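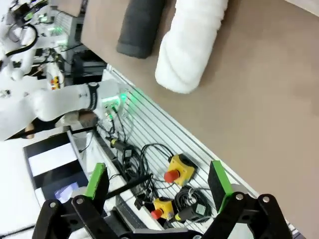

Cables and the two yellow stop boxes on the rail, tabletop to the right

Stendow Home Help > Laundry and Linens
Rolled or folded towels in soft canvas baskets?
Asked by Kolbrún Norðdahl, 9 August 2024
Viewed 3,792 times

Hello everyone! I have been reading along here for ages and finally have a question of my own. I'm trying to settle on one way of putting towels away in those soft canvas baskets with the open tops, the kind that slouch a little when there isn't much in them. We have a mix of thick fluffy towels and thinner ones, in white, charcoal gray and a pale yellow that I'm very fond of, and at the moment some get rolled and some get folded depending on who gets there first.

I like the look of the rolls, I really do. My trouble is that the thick ones come undone if I look at them sideways, and then I'm doing the whole thing over again. 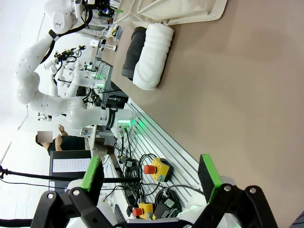

The other thing is lint. White next to charcoal makes me nervous, and I can't decide if I should be sorting by color, by thickness, or by who uses what. My mother sorted strictly by size and never had a messy shelf in her life, but she also had a proper linen closet with doors on it, and I have baskets on an open shelf 30 inches wide.

Last question, I promise. I'd like to do all the rolling in one spot and carry the baskets away full. Does a full soft basket carry all right, or will everything shift?
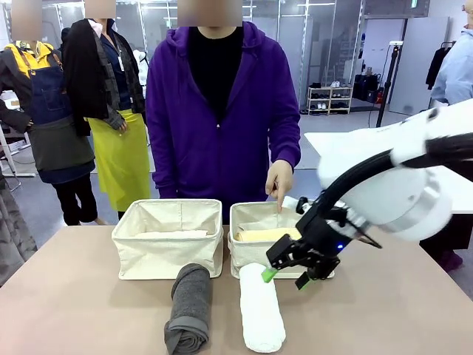 Two canvas baskets with towels in them, two rolled ones in front

3 answers

Grethe Ásgeirsdóttir
Oh, I have opinions on this one! Roll the thin ones and fold the thick ones. If you love the look of thick rolls (and I understand, they're so cheerful), fold the towel in thirds the long way first, smooth it with your forearm, and start rolling from the end without the hem. Keep it tight for the first couple of turns and it will mostly behave. Put it in with the loose end down.

For the baskets, I lay one flat folded towel at the bottom and set the rolls on top of it. It gives a soft basket a bit of a floor. They carry just fine if you get one hand underneath, but I wouldn't swing them around by the rim.

As for lint, wash the charcoal ones separately the first few times. After that I keep mine right beside the whites and they've been there since December without any trouble that I can see.

bisgaard43
sort by color, its easier to see whats missing. thickness sorting lasts one week in my house

Kimau
I'd go with folded for everything, sorry Grethe! You can pull one out without the rest falling over, and the kids can manage it. Rolls do fit better in a narrow basket though, so measure before you decide. Are your baskets lined? Mine aren't, and the bottom towel picks up fuzz from the canvas, so I shake it out before using it.

Comment from Kolbrún Norðdahl
Thank you all so much, I'm trying the flat towel at the bottom tonight. Not lined, Kimau, and now I'm going to go check for fuzz.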